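Notes for craft guild talk - Saturday, April 25, 2026
Handmade gifts, starting early

Keep it moving. 28 minutes plus questions. Water on the left.

Hello, thanks to Haziq Wijaya for asking me back. Mention the January swap, the one where I brought the lopsided pillow. Hold up pillow. Wait for laugh, if any.

Why start in April. Last year I had 7 gifts still in pieces the week of Christmas. Sewing on eyes at midnight. Not doing that again. Plan now is one gift a month, two in the summer when the kids are at camp.

Pass around floor cushion no. 1 (the corduroy). Let people squish it. Pattern is my own, I call it the Bukum - six wedges and a circle top and bottom. Handout is by the door. Say this twice, people always miss it.

Fabric. Quilting cotton is fine for little kids but line it. Corduroy wears better, sheds like mad when you cut. Home dec remnants are the best deal - I get mine at Tuhumury, the bin by the register, go on a weekday. Prewash everything. Yes even the remnants. Tell the red dye story, short version.
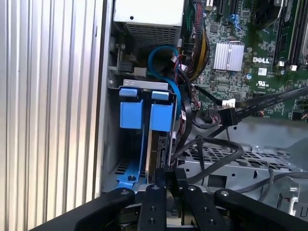
Stripes next, becuase somebody always asks. Striped fabric on a wedge pattern is harder than it looks, the lines want to meet at the seam and they won't unless you cut all six the same direction. Chalk an arrow on every piece. Width matters too - narrow ones like the pale gray ridges down the side of that computer case are forgiving, a small miss hardly shows. Big cabana stripe, you'll see every mistake from across the room. Pass around the blue one I messed up.

Stuffing. Takes more than you think. The big cushion ate about 4 bags. Start at the edges, push in small handfuls, do the middle last. Scraps are OK mixed in but not all scraps, it gets heavy and the kids can't drag it around. Leave the opening wider than feels right, you need to get your whole hand in.

Closing it up. Ladder stitch, double thread. DEMO HERE - needle is already threaded, in the tin. Don't talk while doing it, I lose count.

Other gifts if there's time:
- Celen hat, bulky yarn, one evening
- Ravevora tote, lined, good for teachers
- pot holders from the leftover corduroy (add the heat safe batting!!)

If running late skip the tote.

Cost - 32 dollars for the big cushion last time, most of it stuffing. Somebody will say you can buy one for that. Sure. Show the embroiderd name on the side and move on.

Questions. Then sign-up sheet for the cutting day, bring own scissors. Get the pillow back before anyone leaves.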